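Does a Divider Keep a Magazine Standing? Desktop Storage for the Samarakoon Reading Room

Stela Costache and Behrouz Ghorbani
Trokport College, Interior Studies, second-year project
Submitted 2024-07-30

1. Background

The Samarakoon reading room in Darnville keeps its current magazines on the tables. By closing time they are in piles, and the issue a reader wants is usually near the bottom of one. In March the room was offered a set of desktop organizers, and our project was to say which kind it should take.

We should admit we did not start out neutral. Most of what is written about desk organizers is written by people who sell them, and the claims are hard to pin down. The leaflet we were given, from a supplier called Peltent, says that an upright organizer "restores calm to any surface." We could not think of a way to test calm. We decided to ask something smaller: if you put a magazine in one of these things, does it stay upright, can you still tell what it is, and does anyone put it back?

2. What we compared

Two types. The first is a clear acrylic organizer with three open compartments and two dividers between them. The second is a small wire rack with thin vertical bars. Piling was our control, although "control" is a generous word for what the room was already doing.

We wanted a third type, a closed cardboard file box, and dropped it when the staff told us readers never look inside those. We took their word for it. That is a weakness of the report and a reader is free to mark it as one.

All handling was done on light wooden tables with a cable hole toward the back. The hole matters more than it sounds. Anything with a flat base can sit over it, and then whoever comes along with a laptop moves the organizer to get at the hole, and it does not go back where it was.

3. Handling the magazines

A magazine is a poor object to store on its edge. Hardbacks stand up by themselves and a single sheet goes in a folder, but a glossy issue is heavy enough to sag and too limp to resist. Held at one corner it bows. Supported from both sides it behaves much better, and this is the whole argument for narrow compartments.

We also looked at the cover. Titles that run across the top of the page can be read over a low front wall. Titles printed small, or lower down, cannot. The Chinese-language magazine we handled most has a large white title on red across the top, and it was the easiest thing on the table to find. We suspect that a good deal of what gets credited to organizers should be credited to cover designers.
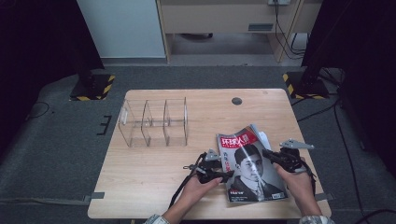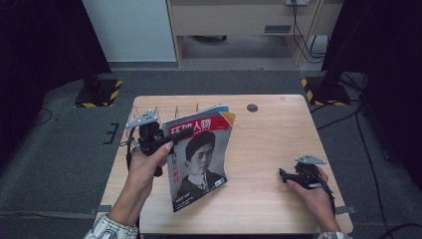
Figure 2. A magazine with a red title and a black-and-white cover portrait, upright at the table. The clear organizer is at left in the first picture; the wire rack is at the back left in the second.

4. Observations

4.1 Standing

With a compartment nearly full, both types held magazines upright and we saw little to choose between them. With one thin issue in a wide compartment, the acrylic type let it slide down into a curve until the bottom edge caught against the opposite wall. The wire rack did the same, a little less. Behrouz thinks the bars give the paper something to catch on. Stela thinks we were putting it in more carefully by then. We did not settle this.

4.2 Finding

Clear walls are sold on the idea that you can see what is inside. You can, from the side. From a chair, looking down, you see the top edges of the pages, and those look the same through acrylic as they do through wire. We found no advantage in transparency for a seated reader. Someone walking up to the table may get some benefit.

4.3 Putting back

This was supposed to be our main result. We left the organizers out for 30 days and kept a tally sheet at the desk. The sheet recorded 468 uses of a magazine and 200 returns to an organizer, so fewer than half went back where they came from. It would be easy to call that a failure. It would also be easy to call it a success, as the leaflet surely would. We have no tally from before the organizers arrived, so we cannot say whether it is either. The number is reported here for completeness and we ask that it not be quoted without this paragraph.

We can say that returns were not evenly spread. On eight days the sheet was left blank, and we do not know if that means no returns or no one with a pen.

5. Problems with our method

We knew what we hoped to find. The two types were never on the same table for the same length of time. Our idea of "upright" was judged by eye, and the two of us disagreed on it more than once. Loose inserts and single sheets tucked behind a magazine changed how it stood, and we did not think to take them out until late on. We did not test newspapers, oversized issues or anything spiral bound.

Our tutor suggested a survey of readers. We wrote one, read it through, and decided that all four questions were really asking people to be polite to us.

6. Recommendation

If the room wants an organizer, take the narrowest compartments on offer and keep them full. The material makes less difference than the leaflet says. Place it away from the cable hole. Put the issues with large titles at the back and the others in front, so the front ones do not need to be read over anything.

We would also ask whether the room needs organizers on the tables at all. Half the piles we saw were old issues, and a wall shelf for those would leave a short stack that any reader could sort through in a moment. We did not price a shelf. Somebody should, before any order is placed.

Appendix A: tally sheets (scanned, separate file)
Appendix B: draft survey, not used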